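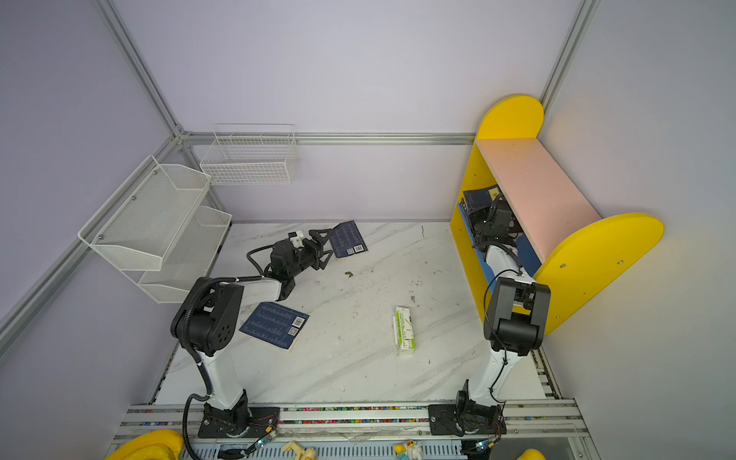

Books and the yellow bookshelf, with two robot arms at the front of the workspace.

Report on the visit to the Pfister bindery and the Ellodmont reading rooms
2022-10-28

The autumn visit of the Bedgate Library Association took members to two neighbouring institutions concerned with the making and keeping of books. The party was led by Ingeborg Trummer and was received in the entrance hall of the Pfister bindery by its manager, Damian Baumgartner. The Association wishes to record its thanks to both houses for a full and well-prepared programme.

The bindery has worked from the same premises beside the canal for three generations. Its main business is the repair of library stock, although it also binds parish registers, theses and a small number of private commissions. Mr Baumgartner explained that some 900 volumes pass through the workshop in an ordinary year. The greater part are children's books and local newspapers, both of which suffer heavily in use.

Members were shown the sewing room first. Waltraud Imhof demonstrated the resewing of a county atlas whose sections had come away from the spine. She works with linen thread and an upright wooden frame, and was asked a good many questions about the choice of thread for heavier papers. Her advice was to match the thread to the fold and to leave the sewing a little slack if the book is to be consulted flat on a table. The atlas will return to the lending library at Tidow in time for its reopening.

In the covering room the party saw cloth being cut and turned in over new boards. The bindery keeps old rolls of buckram for matching long series, and one shelf is given over entirely to greens. Several members remarked that their own libraries had given up matching years ago on grounds of cost. Mr Baumgartner took the view that a reader finds a run of periodicals more quickly when the backs agree, and there was a lively exchange on the point before lunch.

Lunch was taken in the bindery's canteen. The soup was much praised.

The afternoon was spent at Ellodmont, a short walk away across the footbridge. The reading rooms were founded by subscription and still have 167 subscribing households. Rahel Koller, the librarian, gave an account of the collection, which is strongest in natural history, river navigation and the printed sermons of the district. The upper gallery was closed in September for work on the roof, and members were therefore able to see only the lower room and the map store. It is hoped that the gallery can be included on another occasion.

Mrs Koller spoke at some length about light. The tall south windows are a pleasure to readers but have faded the spines on the nearest cases, in places so badly that the titles can no longer be made out. Blinds have been fitted and the most exposed shelves now hold current directories only. She also described the yearly dusting of the shelves, which is done from the top down, with each book taken out and brushed along the head before it is put back.

The visit closed with tea and a short talk by Fabian Fankhauser on bookplates used by the subscribers — a subject on which he is preparing a handlist. He would be glad to hear from any member holding a plate with the Ellodmont heron.

Members who borrowed pattern cards from the bindery are asked to return them by post to the Association's office.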